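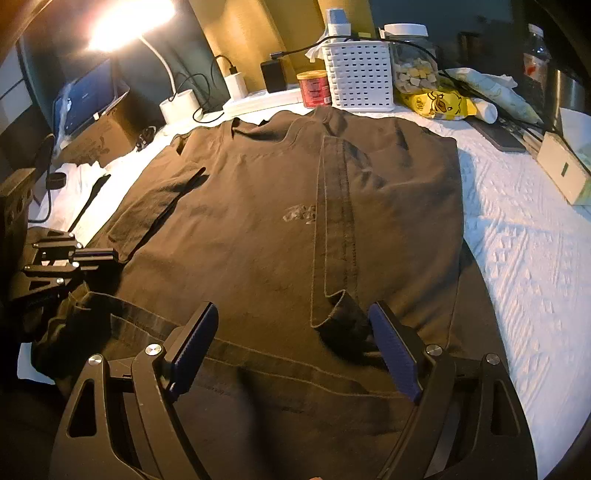
# 6 April 2020

Couldn't sleep, so I sat up thinking about the summer we lived behind Mr. Steiner's store. I was four, and Mama let me go barefoot all the way to his back step, where he kept a milk crate just for me (well, I thought it was for me!).

Rupert Steiner had a big red cooler that hummed like a bee, and if you leaned your cheek on it your teeth buzzed. I did that every single morning. Our house number was 848 and I sang it on the walk home so I wouldn't get lost – eight, four, eight, over and over, till my brother begged me to quit.

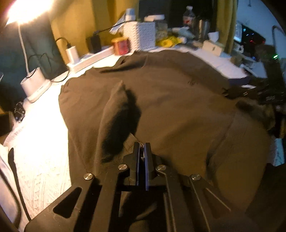 He never did get me to quit. I sang it at supper, I sang it in the tub, and I sang it to Kulap Jitpraphai next door, who was five and already knew everything. She told me there was a snake under the store as long as a truck. I believed her until November, when Daddy crawled under there with a flashlight and came out with a garden hose.

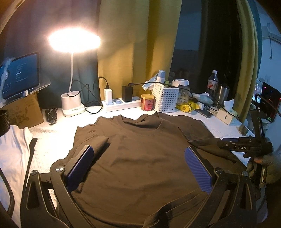
Kulap called tonight and we laughed about that hose for 45 minutes. She still swears she saw it move! She asked if I remembered what I wore that summer, and of course I do, it was my brother's old shirt, down past my knees. It was brown with a round ribbed collar, a lot like the T-shirt spread out on the white cloth, and I cried whenever Mama put it in the wash. I want to ask Mama tomorrow what ever became of it.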